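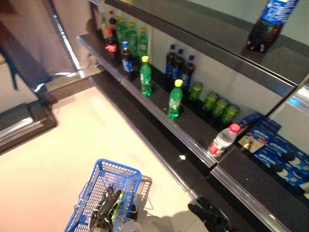
飲料と菓子が並ぶ黒い商品棚と青い買い物かご

ガテル指数(ガテルしすう、英: Gutell index)は、高校年代のバスケットボール選手の将来性を一つの数値で表すと称する評価指標である。名称は考案元のスカウティング会社ガテル(Gutell)による。満点は305点で、選手の身体能力、試合での成績、映像による技術評価、面談の4項目から算出するとされる。計算式の全体は公開されたことがなく、指標としての妥当性には導入当初から疑問が出ている。

概要

ガテル指数は、選手の勧誘にあたる大学の指導者や、進学先を探す選手の家族に向けて販売される報告書の中で用いられる。報告書には総合点のほか項目ごとの点数が載り、選手は点数に応じて「即戦力」「育成」「保留」の3段階に分けられる。

満点が305という半端な数である理由について、同社の案内冊子は「競技の実態に即した重みづけの結果」とだけ記している。どの項目にどれだけの重みがあるのかは書かれていない。項目ごとの点数を単純に足しても総合点と一致しない報告書があることは、利用者の間では早くから知られていた。同社はこの差を「文脈補正」と呼ぶ。補正の根拠となる文脈が何であるかは、報告書のどこにも示されていない。

成立

ガテルはもともと、地域の大会を録画して指導者に貸し出す小さな業者だった。同社の説明によれば、貸し出しの際に添えていた手書きの所見が好評で、これを数値化したものが指数の原型になったという。所見がどのように数値へ置き換えられたかを示す資料は残っていない。創業に関わった人物の回想も互いに食い違っており、ある版では元コーチの経験則が、別の版では外部の統計家への委託が出発点とされている。委託先とされる統計家の氏名は、いずれの版にも出てこない。

のちに映像編集を手がけるエレン(Elen)が提携し、報告書に短い試合映像が付くようになった。売り上げが伸びたのはこの時期からとされる。もっとも、購入者が数値に価値を認めたのか映像だけを目当てにしたのかは区別しようがなく、販売実績を指数の信頼性の証拠とする同社の宣伝は、この点を素通りしている。

算出方法

公表されている範囲では、各項目の内容は次のように説明される。

身体能力
身長、腕の長さ、跳躍力、短距離走の記録を用いる。計測は同社の催す測定会で行うのが原則だが、所属校からの申告も受け付ける。申告値の検証手順は示されていない。高校の選手名簿に載る身長が実際より高めになりがちなことは競技関係者の常識に属し、申告値をそのまま採れば、正直に届け出た選手が損をする。

試合成績
得点、リバウンド、アシストなどの記録を、対戦相手の強さで調整する。その強さの判定に相手チームの選手のガテル指数が使われるため、議論が循環しているとの指摘がある。

映像評価
評価員が試合映像を見て技術を採点する。評価員の人数や資格は非公開である。同じ映像を複数の者が別々に採点しているのか、一人の印象がそのまま点になるのかもわからない。

面談
練習への姿勢や進学の意思を聞き取る。面談を受けられるのは有料の会員登録を済ませた選手に限られる。未登録の選手の面談点は「推定値」で埋められるが、その推定の方法も明かされていない。

プリンドコム大会での適用

指数が広く知られるきっかけは、プリンドコム(Prindcombe)で6月に開かれる招待大会だった。主催者は出場選手の紹介にガテル指数を採用し、会場の掲示や配布冊子に点数を載せた。300点を超える選手には冊子で星印が付き、観戦に訪れた指導者の多くがまず星印の選手の試合に足を運んだと伝えられる。

この大会の結果は、同社が指数の的中例として最も頻繁に引くものである。星印の付いた選手の多くがその後大学から勧誘を受けた、というのが主張の骨子だが、指導者が星印を頼りに見る試合を選んでいたのであれば、勧誘が集まるのは当然の成り行きであり、予測が当たったことにはならない。星印のない選手のうち何人が勧誘を受けたかについて、同社は数字を出していない。

大会の冊子に掲載された点数と、同じ選手の有料報告書の点数が異なっていた例も報告されている。主催者側は印刷の締め切りの都合と説明した。会社側は「更新の反映」と述べており、両者の説明は完全には重ならない。

批判

競技統計を扱う著述家のリース・コッペル(Liis Koppel)は、2020年6月10日付の論考で、ガテル指数は検証を受けつけない形で作られていると論じた。コッペルによれば、外れた予測はすべて事後の「更新」によって修正され、修正前の点数は閲覧できなくなる。したがって外部の者が入手できるのは、常に当たったように見える記録だけである。コッペルは過去の点数を日付とともに保存するよう求めたが、同社は顧客の個人情報の保護を理由に応じなかった。個人名を伏せて公開するという代案への回答は確認されていない。

高校で指導するヴァイダ・プリエディーティス(Vaida Priedītis)は、実務の側から別の問題を挙げている。点数が選手本人に知らされると、得点の多い選手がシュートを控えるべき場面でも打ち続けるようになり、守備やスクリーンのように記録に残りにくい仕事が軽んじられるというものである。この指摘は現場の観察に基づいており、広い範囲の調査で裏づけられたわけではない。指数の支持者はその点を突いて反論するが、調査の裏づけを欠くのは指数のほうも同じである。

年齢の扱いも議論の対象となってきた。同じ学年でも生まれた時期によって体格の差は大きく、早く成長した選手ほど身体能力の点が高く出る。案内冊子には「成熟度を考慮」との一文があるものの、計測項目に成熟度を推し量るためのものは見当たらない。

擁護論

指数を擁護する立場の代表として、測定会の運営を請け負うペーテルソンス(Pētersons)社の見解がしばしば引用される。同社は、遠方の学校にいて指導者の目に触れる機会の少ない選手にとって、共通の物差しがあること自体に意義があると主張する。この論点には一定の説得力があり、批判者の中にも部分的に認める者がいる。ただし測定会への参加にも面談にも費用がかかり、遠方の選手ほど交通費の負担は重い。また、ペーテルソンス社は測定会の参加料から収入を得る立場にあり、第三者の意見として扱うことはできない。

利用者の感想として宣伝に掲載されている文章は、大半が氏名も所属も付されておらず、出所をたどることができない。

類似の指標との関係

選手を星の数や順位で格付けする慣行はガテル指数以前から存在し、評価者の主観に左右される点も共通する。ガテル指数に特徴があるとすれば、細かい数値で示すことにより精密な印象を与えるところである。一点の差に意味があるかどうかは、測定の誤差が公表されない限り判断できない。同じ選手を短い間隔で測り直した場合にどれほど点数が動くかという基本的な情報も、これまでのところ示されていない。

関連項目
高校バスケットボール
スカウティング
選手格付け
相対年齢効果

お問い合わせ | 著作権について | ページの先頭へ戻る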